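Bronda mesh-back office chair, reviewed after a February of sitting in it

I don't trust office chairs with the word "ergonomic" in the listing, and the Bronda has it four times. Still, my old one had started sinking every time I leaned forward to type, and Ketill Laxdal at work had been going on about his Bronda for months, so I gave in and ordered one from Landex.

It was 693 at full price. I had 90 off with a voucher, and I'd have sent it straight back otherwise. For that sort of money I expect not to be left wondering whether a chair is any good, and I'm still wondering.

Assembly was supposed to take 30 minutes. It took me most of an evening, partly because the leaflet has no words in it, only drawings, and two of the drawings seem to be of a different chair. Getting the back to line up with its bracket was the worst of it. I had it on the wrong way round once.

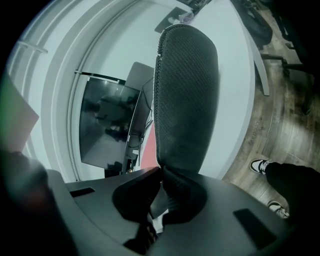

The mesh back and the bracket it sits on, with the grey plastic seat frame below.

The mesh is the best part. It's a fine weave, it has some give, and my shirt doesn't stick to me by mid-afternoon. It narrows towards the bottom, though, and if you like something wide and solid behind your lower back you may not get on with it. I ended up using a small cushion, and I resent buying a cushion for a chair at this price.

I'm less keen on the plastic. The bracket is nicely shaped, I'll give them that, but the seat frame is a big expanse of matt grey with slots cut in it, and mine collect crumbs. A dry paintbrush gets them out.

The listing says the mesh was tested to 1,000 hours. Tested how, and by whom? I wrote to Landex to ask and got a polite reply telling me it was a very popular chair.

I also tried a Fometti in the showroom, which had a softer seat but squeaked when I turned. The Bronda doesn't squeak, at least so far.

Three stars. Sit in one before you pay for it, and don't let Ketill talk you into anything.

Genji Sasaki, 12 April 2020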